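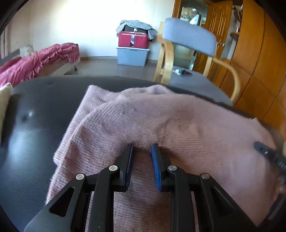
2023-12-17

I have an opinion about sweaters and I've been boring my friends with it all month, so now it's your turn. Sweaters should be folded. All of them, every time, on a table, before they go anywhere near a shelf. I don't mean the thin cotton ones you can treat like a T-shirt. I mean real knits, the fuzzy ones that shed on your coat and cost more than you admitted to your sister.

I came to this late. For most of my adult life I was a hanger person. I had a closet rod packed end to end, and I was proud of it, because hanging looks like what organized people do. Then one January I pulled out a gray cardigan I loved and it had shoulders. Little pointy ones, about where a cartoon devil keeps his horns, except on me. I steamed it, I washed it, I patted it with a damp cloth like the internet told me to. The horns stayed for good and I wore that cardigan under a jacket until it fell apart.

So that's where the opinion comes from. But the part I really want to argue about is the table.

Almost everybody I know folds on the bed. I get it! The bed is right there, it's big, it's at a decent height if you have a tall frame. My friend Euan Hepburn folds on the bed and will defend it at dinner, loudly, with bread in his hand. His case is that a bed is the largest clean flat surface in any home and you'd be a fool not to use it. My case is that a bed isn't flat. It's a big soft thing with a cover on it, and if the cover has any ruffle or quilting to it at all, your sweater is lying on hills. You smooth the left sleeve and the right one slides into a valley. You press down to get the air out and the whole business sinks. And at eleven at night, when you're tired and the pile is only half done, you have to move it all to the chair before you can get under the blankets, and we all know what happens to things on the chair.

A table pushes back. You lay the sweater face down, you run your palms from the middle out, and the wrinkles go where you send them. A dark tabletop is even better for light colors. You can see the edge of a pale knit against black so clearly that it's easy to get the sides even. The one thing against it is lint, which shows up beautifully, but I'd sooner know.

Now, the knit itself. People go at a sweater the way they'd go at a sheet, grabbing two corners and giving it a snap. Please don't. A knit is a pile of loops and every loop wants to wander off. If you pick it up by one point, all the weight hangs from that point and the fabric pulls into a peak, and with a loose knit you might be looking at that peak for a while.
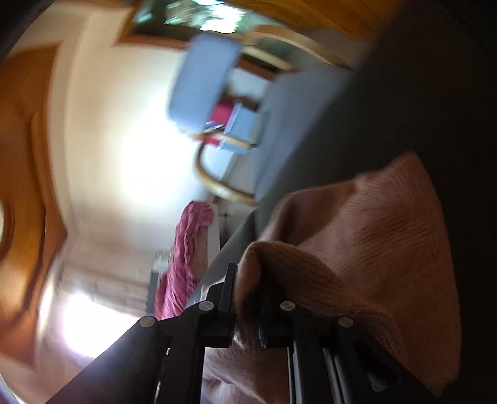
*Ribbing, folds, and one very pinched corner.*

When I lift a sweater I try to get a whole forearm under it. It feels silly, like carrying a sleeping cat, but the thing arrives on the table in more or less the shape it left in. Then I do the sleeves first, straight across the back, one over the other, cuffs turned down if they're long. Sides in to the middle. Then up in thirds from the hem. If it's a thick one I stop at halves and let it be a fat little pillow, because forcing a chunky knit into thirds gives you something that springs open the second you turn around.

I know there are gadgets. I've bought them! I had a plastic folding board from a company called Wura that flapped like a sick bird and made every sweater exactly the size of a magazine. It was fun for 18 sweaters (mine, my husband's, a few I'd borrowed and should've returned) and then the hinge went. I had a set of fabric drawer dividers, the Olla ones, and those I'd buy again, though my drawers are shallow and the chunky stuff pokes over the top. And a coworker keeps telling me to get the Neagu cedar blocks, which do smell wonderful, but a nice smell won't make up for a sweater that was put away in a wad.

The other camp I should be fair to is the rollers. Rolling is great in a suitcase. I roll when I travel and I've fit 5 sweaters into a carry-on that had no business holding them. At home I don't see it. A rolled sweater on a shelf unrolls itself by degrees, and the ribbing at the hem gets a curl in it that flips up every time you sit down. Euan rolls *and* folds on the bed, so you can imagine what his shelf looks like. He says he can find everything. He once came to my house in two different socks.

What I'd really like people to give up is the idea that this is a chore for later. A sweater dropped on a table in a heap is five minutes from being done, tops, and most of the time it's under one. But if it sits in the heap overnight, with a sleeve trapped underneath and the body bunched over it, you get a crease across the chest that needs a steamer, and then you've got to find the steamer and fill it and wait. I'm lazy, and folding right away is the laziest choice I've found.

My mother thinks I've lost my mind over this. She kept her good pullovers in a cedar chest, wrapped in tissue, and took them out maybe twice a winter, and she says knits were never meant to be handled as much as I handle mine. She could be right about that. Her blue one is older than I am and it looks brand new. Mine have pills under the arms and a snag or two, but I wear them four days a week and I'm not going back to tissue paper.

So clear off the table tonight. Move the mail, move the keys, wipe up whatever that sticky patch is, and do three sweaters. Start with the fuzziest one, it's the hardest and you'll feel great afterward. And if you're still folding on the bed come spring, fine, you and Euan can have each other.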